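Oficina partilhada Pelatard – Registo de assistência
Pedido n.º 216
Data de abertura: 5/21/22
Requerente: Euan Morrison
Equipamento: garra manual de dois dedos, construção própria, placa de controlo Fukden
Estado: resolvido, sob observação

Descrição do problema
O requerente comunica que o registo de abertura dos dedos apresenta saltos quando a garra é fechada sobre tecidos volumosos. Com peças rígidas, a leitura mantém-se estável. O defeito surgiu após a substituição das almofadas dos dedos e repete-se com casacos acolchoados e mantas.

Primeira verificação
Foram revistos o cabo do codificador, a alimentação e a versão do programa da placa. Não se detetou anomalia. A calibração foi repetida três vezes em vazio, com resultados coincidentes. Solicitou-se ao requerente que prosseguisse os ensaios com têxteis, mantendo o casaco azul-petróleo e a manta dos pinguins como peças de referência.
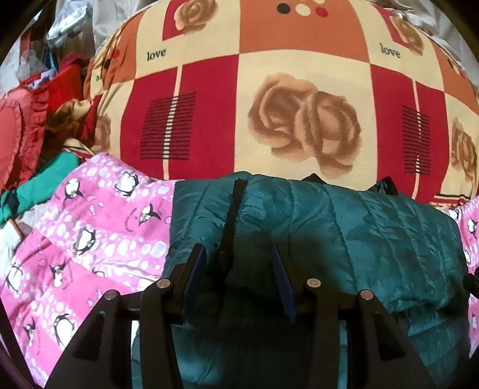 Segunda verificação
A análise dos registos enviados permitiu associar os saltos ao início do fecho, quando o tecido oferece pouca resistência. Desmontado o conjunto, observou-se folga num dos eixos da articulação esquerda – inferior a um milímetro, mas suficiente para alterar a leitura. O filtro do programa, configurado para 5 amostras, não compensava o desvio.

Medidas aplicadas
Substituição da anilha do eixo por peça fornecida pela Evangelista.
Reaperto dos restantes eixos e nova calibração.
Alteração do intervalo de leitura, conforme a nota técnica interna Kimambridge.

Resultado
Após a intervenção, foram realizados mais de 400 ciclos de abertura e fecho, sem novos saltos no registo. O requerente confirmou o funcionamento normal com ambas as peças de referência.

Pendente
Nova medição da folga em agosto. Até essa data, solicita-se que não sejam trocadas as almofadas dos dedos sem comunicação prévia à oficina – qualquer alteração de espessura obriga a repetir a calibração.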